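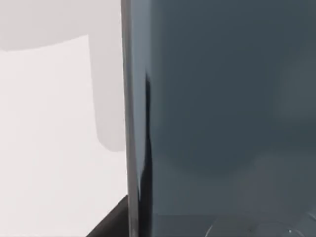 Sim view, gripper face up close, white surface to the left.

Home | Course Notes | Labs | Contact

Lab handout: setting up and looking after the two-arm cell in simulation
Celeste Orellana, updated 23rd January

OK, so before you touch a single script, we're going to talk about keeping the Lucero cell healthy – and yes, a simulated cell needs looking after too! I learned this the slow way in November, when I lost a whole evening to one bad camera offset.

Start with the close-up view. Load the Lukance scene file, let it settle for 100 steps, and check how much of the picture the gripper takes up. If it's filling half your view or more, write that down with the joint values. Please don't start dragging the camera about by hand (I will know).

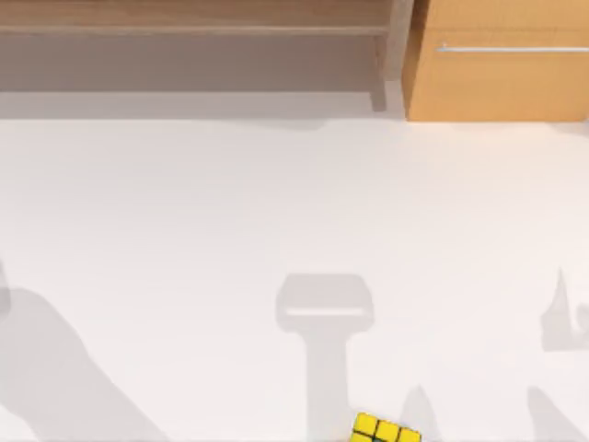
Lighting is the part of the setup I fuss over most, and I'd like you to fuss over it too. Keep the lamp settings I gave you and run the cube task once at 80 percent brightness and once at full. Then look at what lands on the table. You can learn a lot from the shadows when the arms themselves are out of view – the T-shaped one in the lower center is a gripper, and its stem runs down toward the Rubik's cube. Compare the shapes with your joint log. If a shadow changes between runs and the log doesn't, go back and check the lamp position first.

Upkeep, once per session: clear the cache, reset both arms to home, save the log. The Erkico plugin slows down once the log gets over 800 lines, so start a fresh one before then.

Bring your log to the next lab, and have the Plarkeck manual open at chapter 9.

9 comments | Share

This site uses cookies. Accept | Settings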